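Tradska opened its assembly hall in Zivstead to visitors for one afternoon in December, and I went mainly for the kitting cell. Takumi Noguchi ran the demonstration, with Howard Dobson taking questions.

The task is to gather parts from yellow bins into a lined steel tray: a round red board, a solenoid, wiring. Two arms share the table, each with a parallel two-finger gripper. Rigid parts are the easy half. Cable is harder, as the fingers only fix one point of it and the terminals go where they like.

Wrist views of the wiring, a solenoid and the board, then the whole table:
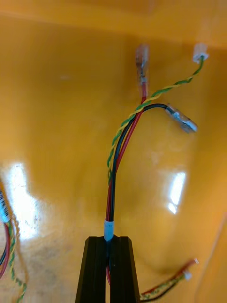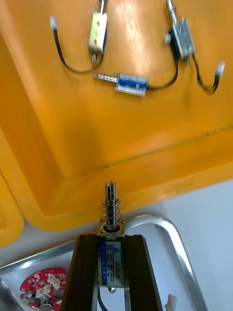
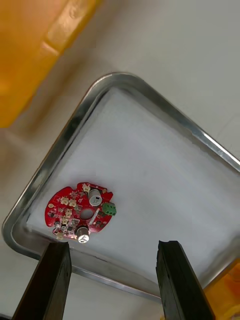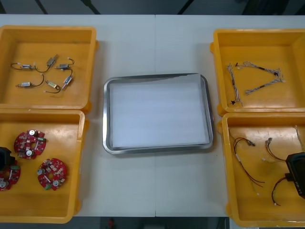 I asked Dobson about grip force. It is set per part type and stored with the pick point, so a new harness means a new entry and a fresh set of trials. The log stood at 2431 picks when we arrived, 632 of them on cable. He would not give a failure rate for either, and said the lighting was still being changed.

Cycle time was not quoted. Noguchi's view is that it matters little until the cable picks settle down, and I agree, though a buyer might not.

The other stand I had time for was Etska's, showing a screw feeder. It jammed at about ten to four and I left for the train. Noguchi has promised me the finger drawings. If they arrive I will post the pad dimensions.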